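Monter une pince à main pour enregistrer des gestes : le pas à pas de l'atelier

Publié le jeudi 3 septembre

On me demande régulièrement comment j'ai monté la pince que je traîne à l'atelier partagé, alors voilà, je mets tout par écrit. Prévoyez un bon week-end, un peu plus si c'est votre premier montage (le mien m'a pris des semaines, mais j'avais commandé les mauvais axes, on y revient). J'ai commencé en mars avec les plans de Rocío Segura, qui les avait dessinés pour un bras fixe, et j'ai adapté le tout pour une prise à la main. Mon projet s'appelle Ilari, si vous croisez le nom dans les fichiers.

Ce qu'il faut avoir sous la main

Deux bras articulés découpés dans de la plaque noire épaisse, deux axes cylindriques anodisés, deux patins, des bagues en laiton pour les pivots, la visserie de 3 mm, du frein-filet moyen. Côté électronique, un petit codeur, une carte Joubert et un câble assez souple pour suivre le mouvement sans tirer. Mon budget total est de 138 euros, visserie comprise, sans compter la caméra que j'avais déjà.

Étape 1 – Préparer les biellettes

Ébavurez tout avant de monter quoi que ce soit ! Je sais, c'est pénible, on a envie de voir la bête bouger, mais une bavure dans un logement de bague et vous passerez la soirée à chercher d'où vient le point dur. Un coup de papier fin à plat, un coup de fraise à la main dans les perçages, puis chiffon. Les bagues doivent entrer à la pression du pouce. Si elles flottent, refaites le logement. J'ai essayé la colle, ça tient deux jours.

Étape 2 – Les pivots

Enfilez la bague, puis la rondelle, puis la vis, et serrez jusqu'à sentir une légère résistance. Revenez ensuite d'un cheveu en arrière. Le bras doit descendre tout seul sous son poids, doucement, sans à-coup. Une goutte de frein-filet, et on n'y touche plus jusqu'au lendemain. Faites les deux côtés dans la foulée : si vous laissez passer une semaine entre les deux, vous n'aurez plus du tout le même serrage dans les doigts (vécu).

Étape 3 – Les axes et les patins

C'est là que je m'étais planté. Ma première paire d'axes venait d'un lot Guvorby, très jolie, mais trop longue, et les patins se touchaient avant la fin de course. Mesurez l'écartement pinces fermées, sur vos pièces à vous, et commandez après. Les patins se vissent par le haut, avec la face intérieure tournée vers le centre. Ne serrez pas à fond tout de suite, présentez d'abord les deux côtés face à face et vérifiez qu'ils sont parallèles en fermant sur une règle plate. Si la règle pivote, desserrez le patin fautif, refermez, resserrez en place.

Étape 4 – Le câble et le codeur

Fixez le câble le long du bras avec une boucle généreuse au niveau du pivot. Ouvrez et fermez vingt fois à la main en surveillant la boucle, puis branchez. Pour l'étalonnage, j'utilise le petit script de Lorkthorpe : on ferme, on valide, on ouvre en grand, on valide, terminé. Si la valeur saute pincée fermée, c'est presque toujours l'aimant du codeur qui est de travers.

Étape 5 – Les premiers essais

Couvrez la table de blanc, tissu ou papier, peu importe, mais mat de préférence : les bords noirs des patins ressortent beaucoup mieux à l'enregistrement. Pas besoin de changer la nappe à chaque petite tache, j'ai vite arrêté. Commencez par un objet plat et un peu souple. Le portefeuille en cuir à fermeture éclair est parfait pour ça, assez épais pour offrir une vraie prise, et si les patins sont mal alignés il part en rotation dès qu'on le soulève. Gardez un peu de distance avec le bac noir au début, le temps de prendre vos repères dans l'approche. 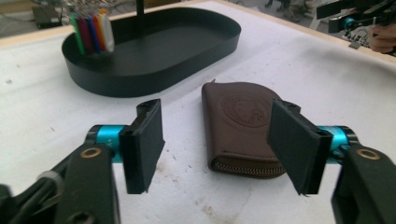 Faut-il des patins souples pour saisir des objets lisses ?

Tout dépend du poids : pour des objets légers, un patin rigide bien parallèle suffit, et au-delà je colle une fine bande de caoutchouc sur la face intérieure, en refaisant l'étalonnage ensuite.

Étape 6 – Régler et entretenir

Après 5 séances, reprenez chaque vis. Les miennes avaient bougé du côté droit, celui où j'appuie le plus. J'en suis à 3 000 cycles d'ouverture et de fermeture (le script les compte tout seul) et les bagues n'ont pas pris de jeu, par contre j'ai déjà changé le câble, pincé bêtement en rangeant.

Prochain chantier : une poignée plus courte, parce qu'au bout d'une heure le poignet se fait sentir – je posterai les cotes dès que j'aurai une version qui me plaît. Si vous montez la vôtre d'ici là, envoyez-moi vos réglages de pivot, je suis preneur !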